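Coltholm Tech Board
Hardware > Old desktops and spares
Topic: Worth doing up this old tower, or am I being talked into it?

wurno_end
A chap at the repair morning has offered me an old desktop tower for 20 quid. He says it "only wants a processor" and that once it has one it will do anything the kids need for school. I have heard that sort of thing before. No processor, no operating system, and he couldn't tell me when it last ran. It would be used for homework, a bit of printing and watching films in the back bedroom. Is there any sense in it?

plugtop
Depends what's in it. Take the side off and put a picture up. Without that we're all guessing.

gravelpit
I'd say no before seeing it. "Only wants a processor" usually means somebody pulled the one part worth selling and left you the box. Ask him what happened to it and watch his face.

plugtop
Bit harsh. Plenty of offices clear out machines and keep the chips back. Doesn't mean the board is dead.

gravelpit
Doesn't mean it's alive either. He's asking 20 for a thing he can't switch on.

wurno_end
Side is off. I don't know what half of it is, so be gentle.

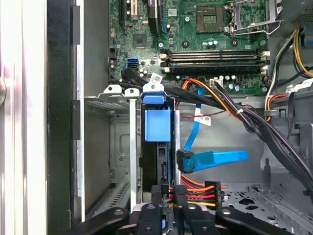
Boards and processors

plugtop
Right, so the socket is empty as advertised, and the lever and bracket are still there. Get a torch and look straight down into it before you hand over any money. If that's a type with pins in the socket and one of them is bent, walk away. I can't judge that from here and neither can anyone else, whatever they tell you.

Four memory slots, so there's room to put some in. You'd need to find out which kind it takes. The board model is normally printed on it somewhere.

sekia_shed
I've done up a few of these for the Sekia club and I'd have it. Used processors for old office boards go for next to nothing, memory the same. Blue latch on the drive carrier, so I'd guess it's one of those cases where the drive comes out with no tools, and they're a pleasure to work on. Give it a blow through, fit the bits, put a free operating system on and the kids won't know the difference!

gravelpit
The kids will know the difference when it takes four minutes to open a web page. And "next to nothing" is how it starts. Processor, then a cooler, then memory, then you find the supply is on its way out. Add it all up, plus postage on each bit, and you're well past what a complete working machine costs.

sekia_shed
The last one I did came to 40 all in. Complete. It's still going.

gravelpit
Did that include the cooler and the drive?

sekia_shed
I had a cooler in the shed. And a drive.

gravelpit
There we are then.

tin_lid
Can I be the dull one and ask about the drive? Is there anything in that carrier, and if so, what's on it? There are white labels on the cables, one with a barcode, and to me that smells of a business machine. I wouldn't plug in somebody else's disk and start poking about. Wipe it or chuck it.

plugtop
Labels on cables prove nothing, they're often just the part number from the factory. Agree about the disk though. I wouldn't trust an old one with homework even if it's blank. Put a small solid state drive in. There are two blue SATA ports at the edge of the board and you only need the one.

wurno_end
What about the wires? It looks like a bird's nest to me, with that black bundle going right across the drive part. Is that normal or has someone been at it?

plugtop
Normal enough. Office towers were put together to a price. Move it aside gently if you need to get at anything, don't yank it. I'd be more bothered about the small capacitors round the socket and below the memory slots. Look at the tops in good light. Flat is fine, domed or crusty is not.

kasten_b
I bought one very like it at the Kasten sale, same story, "just needs a chip". Two processors later it still wouldn't start. Board was no good. I've got a nice steel box for keeping screws in now.

sekia_shed
One bad board doesn't make them all bad.

kasten_b
No, but he'll have no way of knowing till he's paid for the chip.

gravelpit
Which is my whole point. If the seller has a processor he can lend for ten minutes, fine, let him show it starting up. If he won't, offer a fiver or leave it.

wurno_end
Went back and asked. He hasn't got one to lend and he's now saying 19, which I suppose is a discount. I've told him a fiver and he's thinking about it. Will look at the socket with a torch if he says yes.

sekia_shed
If he does, post the board number and I'll see what I've got in the shed.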